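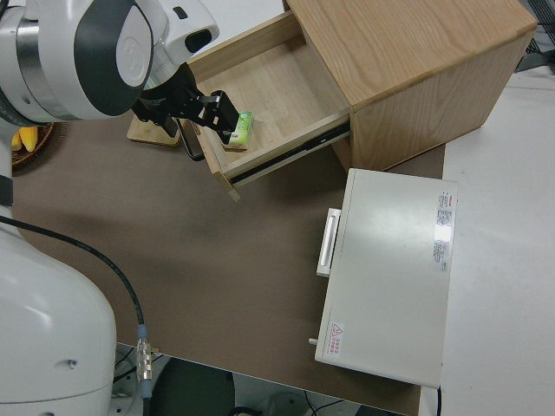
# Rosdale Shelf: a reading list of coming-of-age novels

Search this list Go

Welcome, and thank you for stopping by. Rosdale Shelf is a plain table of 1227 novels about growing up, put together over a good many evenings by people who love this sort of book and couldn't stop recommending it to each other. Each row gives the title, the author, the year, the country where the story happens and a short blurb in our own words (never the publisher's!).

## What's in the files

- `books.csv`, one row per novel
- `themes.csv`, 3212 theme tags such as first love, brothers, moving house, leaving school
- `notes/`, longer thoughts from readers, where we have them 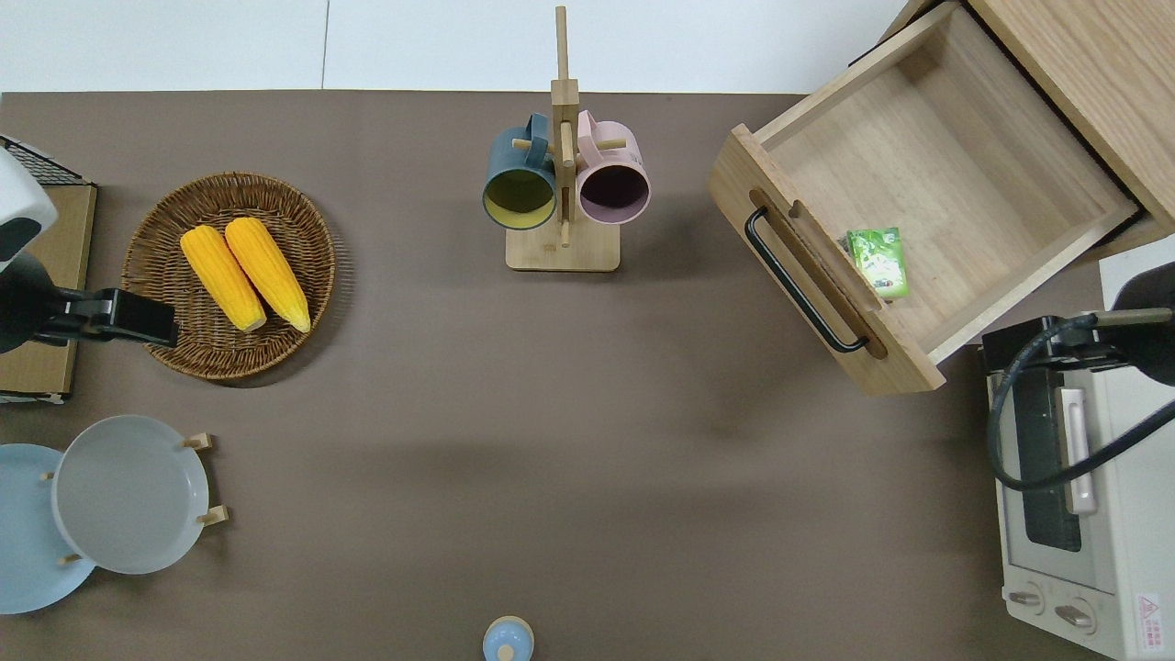 Snædís Vídalín wrote in to say that the tag for first love was doing far too much work, and that a summer crush and a marriage at nineteen really ought to be kept apart. She also asked for the translator's name to go beside the author's.

Both changes went in last July, and the list is much the better for them. Translators are now filled in for 130 books.
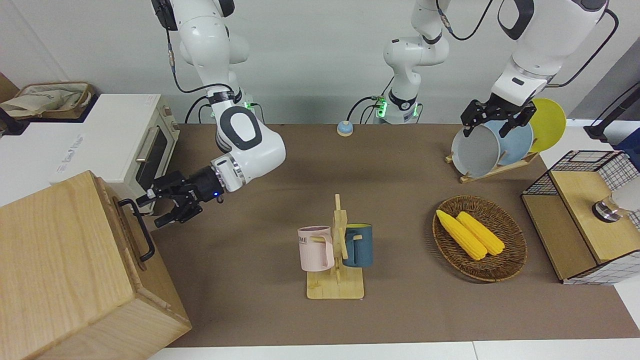 The older rows are still a bit patchy, I'm afraid, especially for small presses like Venckus, whose early novels can be very hard to find second-hand. If you own one, do send us a blurb! Two or three sentences will do, and please don't give away the ending.

## Using it

Copy it, print it, pass it round your book group. Last updated Feb 9, 2025.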